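Memoria del proyecto de segundo curso: orden y recogida de herramienta pequeña
Grupo Kemeys
Tutor: Trefor Lewis

1. De dónde sale el tema

El encargo decía «elegid un problema real de vuestro entorno». Los otros grupos eligieron la movilidad, el agua y la energía. Nosotros elegimos los destornilladores, que en el taller de Grultcombe desaparecen a una velocidad que ya quisiera para sí la energía. El tutor preguntó dos veces si íbamos en serio. Íbamos en serio.

El punto de partida era un armario metálico con tres baldas y un cajón llamado «varios». En el inventario de agosto, el cajón «varios» contenía 156 piezas, entre ellas una llave de bicicleta, media regla y un tapón de rotulador que alguien había etiquetado. El resto del armario estaba ordenado según el criterio de quien lo cerró por última vez.

2. Qué queríamos averiguar

La pregunta era modesta: qué tipo de caja consigue que una persona con prisa devuelva la herramienta a su sitio. Dejamos fuera los paneles de pared con siluetas dibujadas, porque el taller ya tuvo uno y todavía se ven las siluetas. Las herramientas, no.

Trabajamos con cajas de plástico con tapa y con un organizador abatible, de los que levantan una bandeja al abrirse. El presupuesto no daba para más y la tienda Lileseck tampoco tenía más.

3. Método

Pedimos a 12 compañeros que recogieran un juego corto de herramientas al terminar la práctica, primero en cajas cerradas y después en el organizador. Solo se les dijo «recoge». Anotábamos el tiempo, dónde acababa cada cosa y los comentarios, de los que reproducimos aquí los publicables.

La disposición sobre la mesa era sencilla: las cajas con tapa a la izquierda y el organizador abierto en el centro, tirando a la derecha. Los alicates tienen asignada la bandeja inferior y los destornilladores la superior, que queda levantada.

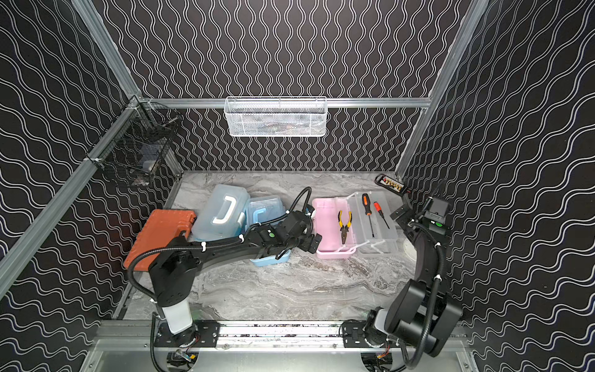
Figura 1. Cajas con tapa y organizador abierto con los alicates en la bandeja rosa y dos destornilladores en la transparente.

El color de las cajas no respondía a ningún sistema. Tras la primera ronda, sin embargo, varios participantes nos explicaron el sistema con mucha seguridad: lo naranja era para lo peligroso y lo azul para lo delicado. Tomamos nota y lo propusimos como si fuera nuestro en el apartado 6.

4. Resultados

Con las cajas cerradas, 7 de los 12 participantes dejaron al menos una herramienta encima de la tapa. Es una solución intermedia que no habíamos previsto: la herramienta está, en cierto sentido, con su caja. Dos personas abrieron la azul, miraron dentro, la cerraron y dejaron los alicates al lado.

Con el organizador abierto casi todo acabó dentro de alguna bandeja. El tiempo medio de recogida fue de 19 segundos, bastante menos de lo que se tardaba en discutir a quién le tocaba recoger. Los destornilladores volvieron a la bandeja superior en la mayoría de los casos, aunque con los mangos en cualquier dirección. Quisimos corregirlo con una etiqueta. La etiqueta decía «mangos hacia fuera» y generó un debate sobre qué era fuera.

El punto débil llegó al cerrar. Si una herramienta queda cruzada, la bandeja no baja bien, y la reacción general es empujar. Recomendamos no empujar.

5. Limitaciones

La muestra es pequeña y está formada por gente que nos conoce, lo que en un caso perjudicó claramente los resultados. Tampoco probamos con herramienta grande. El martillo se quedó fuera del estudio por no caber en él.

Pensábamos comparar también el maletín Stostoneo, pero llegó sin la bisagra y cuando enviaron la bisagra ya habíamos perdido el maletín. Lo hacemos constar por transparencia.

6. Propuesta para el taller

Un organizador abatible por banco, siempre abierto durante la práctica, con alicates abajo y destornilladores arriba. Las cajas con tapa pasarían a guardar repuestos y consumibles, cosas que se cogen una vez por semana y no cada cinco minutos. Código de colores según el apartado 3. El cajón «varios» se vacía y se cierra con llave; la llave la guarda el tutor, que de momento ha preguntado dónde.

Queda pendiente repetir las mediciones a final de curso con otro grupo y comprobar si el orden aguanta sin nosotros delante con un cronómetro.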